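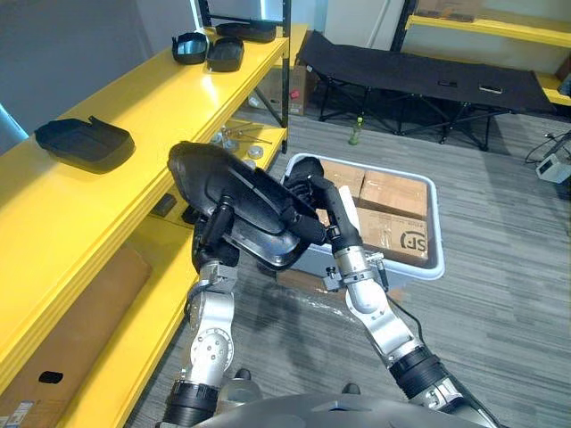 By the Kerneo Features Desk
Staff writer, parts and storage

The stockroom supervisor at Fustham started in August, when the molded parts were still stored in mixed bins. "You had housings under trays under caps," she said. "Every pick meant moving something else first."

Black plastic parts now go on long yellow shelves with black uprights. Shells with a glossy inner surface are handled by the rim and the back. "Gloss shows everything," she said. "One thumb drag and it goes to rework."

The shelving came from Collet, chosen for its color. A black part on a dark shelf is hard to find. "On yellow you see the outline from the aisle — you read the shape before you read the label."

Trays lie flat, unstacked. Small metal pieces, among them discs, caps and thin rods, share a lower shelf, an arrangement she considers temporary. "They roll. I want dividers." Cardboard boxes stay under the bottom shelf, with the printed label kept on.

The room turns over roughly 3,000 parts a month, and a full count takes 2 people one shift. Brerkari, which molds the housings, has asked for the count sheets. She has agreed to send them once the dividers are in.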